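ブリローだより　見学会の報告
ロボットがパソコンをほどく手元を見てきました　テルナード工房の公開日

暑い日が続いておりますが、皆さまいかがお過ごしでしょうか。今号では、2024年8月8日に行ってきたテルナード(Ternard)の公開日のことを、少し長くなりますが書かせていただきます。ブリロー(Brillow)の会員からは6人が参加しました。申し込んだのは3月のことで、そのころはまだ膝掛けをして机に向かっていたのに、いざ当日になってみれば駅から工房までの坂道で全員汗だくになり、受付で出していただいた冷たい麦茶がまあおいしかったこと! 参加費の2000円にはお茶代は入っていないはずなのですが、遠慮なくおかわりまでいただいてしまいました。

テルナードをご存じない方のために書いておきますと、使われなくなった事務用パソコンを引き取り、部品を外して、まだ使えるものと素材に戻すものとに分けている工房です。昨年度に扱った台数を伺ったら、ほぼ2000台とのお返事でした。ドライバー一本で古いパソコンを一台開けるだけで半日つぶしてしまう私などには、ちょっと想像のつかない数です。その作業の一部をロボットアームに任せられないか、というのがここ数年の取り組みで、今回の公開日の目玉もその実演でした。

案内してくださった蔡さんのこと

実演の説明をしてくださったのは、パクヘイ・ツァイ(Pak-hei Tsai)さんです。治具の設計を担当されている方で、最初の挨拶こそ少し緊張されていたようでしたが、話が治具のことになったとたん、身ぶりも声もどんどん大きくなって、聞いているこちらまで楽しくなってきました。「漢字では蔡と書きます」と教えていただいたので、以下、蔡さんと書かせていただきます。

蔡さんによると、一番手のかかるのは「外す」ことよりも「外したものをどこに置くか」なのだそうです。人間なら、外したハードディスクをひょいと机の端に置いて、次に取るときは目で探せばすみます(私の机の端には、そうやって置いたまま忘れているものが山ほどありますが)。ロボットにも同じように探させることはできるけれど、置き場所と向きがはじめから決まっていれば、次の動きがずっと楽になる。そこで、部品ごとに差し込む口や溝を設けた灰色の台を3Dプリンターで作って、アームの手の届くところに置いてあるわけです。

台の形は今の版に落ち着くまでに5回作り直したそうで、棚の奥から古い版を出してきて見せてくださいました。溝がきつすぎて差した部品が抜けなくなったもの、逆にゆるすぎて部品がお辞儀をしてしまうもの、どれも一目見ただけでは今のものと違いがわかりません。会員の一人が「ぬか床の蓋みたいなものですね」と感想を言って、蔡さんはぬか床をご存じなく、しばらくその説明に時間を取られました。きつい蓋とゆるい蓋の話だとわかってからは、大いに納得してくださったようです。

実演の様子

実演に使われていたのは、ごく普通の黒いデスクトップパソコンでした。側板を外して横に寝かせてあり、上からのぞくと中がすっかり見えます。基板にはDellの文字があって、「うちの職場にあったのと同じかもしれない」という声も上がりました。銀色のアームは関節のところが水色で、思っていたよりもずっとすっきりした姿です。工場のロボットというと、もっといかめしいものを想像していたのですが。

皆さんが身を乗り出したのは、やはり青いプラスチックの部品のあたりでした。ハードディスクを抱えて固定するキャリアという部品で、ドライバーを使わずに着け外しできるように作られているのだそうです。人の指ならつまんで引くだけのことでも、指が二本しかないグリッパーには、どこをどの角度で挟むかが大問題になります。指先には菱形の模様のついた滑り止めがあり、「この模様のところをどう当てるかで、夕方まで悩む日もあります」とのことでした。

下の写真、最初の一枚はグリッパーの指先を間近に見たところ、続く一枚は作業台を広く見たところです。

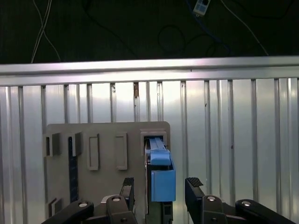
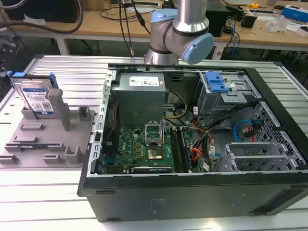

質問の時間に出た話

実演のあとは隣の部屋に移って、質問の時間になりました。こちらにはスラチェット・ウォンスワン(Surachet Wongsuwan)さんも加わってくださいました。ウォンスワンさんは、部品の再利用を手がけるブンヤリット(Boonyarit)から打ち合わせに見えていた方で、蔡さんに「せっかくですから」と引っ張り込まれた格好でしたが、嫌な顔ひとつせず最後までお付き合いくださいました。この場を借りてお礼を申し上げます。

最初に出たのは、会員の皆さんもおそらく一番気になるところ、中のデータはどうなるのか、という質問です。ハードディスクは取り外したあと必ず別の部屋に運び、一台ずつ番号を控えてから消去するか、壊すかするのだそうです。どちらにするかは引き取りのときに持ち主が選べて、あとで書面ももらえます。押し入れに古いパソコンを何台もしまい込んでいる方(私もです)は、電話で相談してみるとよいかもしれません。個人からの持ち込みは事前の予約が必要です。

次に、人がやるのと比べてどちらが速いのか、という、少々聞きにくい質問も出ました。蔡さんの答えは明快で、「慣れた人にはまだまだかないません」。工房で長く手作業をしている方なら、アームが最初の部品に手を伸ばしているあいだに、もう次の機械の蓋を開けているそうです。それでも、同じ型の機械がまとまって届いたときに、決まった部品だけを受け持ってもらえれば、人はケーブルの込み入ったところや、ねじ山のつぶれた機械に時間をかけられます。今のところはそういう分担を目指していると伺いました。

ケーブルの話はウォンスワンさんもずいぶん熱心で、硬い金属の箱と違って、押せば曲がるし引けばよそのものまでついてくる、と両手を使って説明してくださいました。毛糸の玉をほどくようなものかと尋ねたら、「毛糸のほうがまだ行儀がいいです」と笑っておられました。編み物をなさる会員さんが横で深くうなずいていらしたのが忘れられません。

プロセッサーの扱いについての質問もありました。基板の中央のソケットに金具で押さえられている、小さくて四角い部品です。ソケットの中はたいへん繊細なので、金具を起こして取り出すまでの一連の動きは、人がやるときも息を詰めてしまうほどだとか。外したあとの裏側には触らないこと、これは自宅でパソコンを開ける方にもぜひ守ってほしいと、お二人が口をそろえておっしゃっていました。

もうひとつ、電源ユニットは家で分解しないでくださいとも念を押されました。コンセントを抜いたあとも内部に電気が残っていることがあるそうです。箱のまま外すのはよいけれど、箱そのものは開けない。これは次の手作り教室でも改めてお伝えするつもりです。

おみやげと帰り道

帰りには、治具の試し刷りに使った灰色の樹脂の切れ端で作ったという、小さな札をいただきました。荷物につけるのにちょうどよい大きさで、私はさっそく買い物かごにぶら下げています。坂を下りる途中で夕立に遭い、駅前のブロドゥス(Brodus)という喫茶店に駆け込んで、雨がやむまで見学の感想を話し合いました。こちらのあんずのタルトがまた結構なお味で、話の半分はタルトのことになってしまったのですが、「あのアームがうちの台所にも来たら、まず何を頼むか」という話題ではずいぶん盛り上がりました。瓶の蓋、という答えが一番多かったように思います。

次回の見学について

テルナードではまた公開日を設ける予定だそうで、日取りが決まりましたら、この会報でお知らせいたします。参加費は今回と同じ2000円、歩きやすい靴と、夏でしたら帽子もお忘れなく。坂道が心配な方は、駅前から工房の近くまでバスもありますので、お申し込みの際にお声がけください。見学中の写真は、受付で一言断れば撮ってよいとのことでした。

また、蔡さんへの質問を聞きそびれたという方は、秋の例会までに編集係あてにお寄せください。まとめてお送りすることになっています。ぬか床の作り方を書いた紙も、そのとき一緒に同封するお約束です。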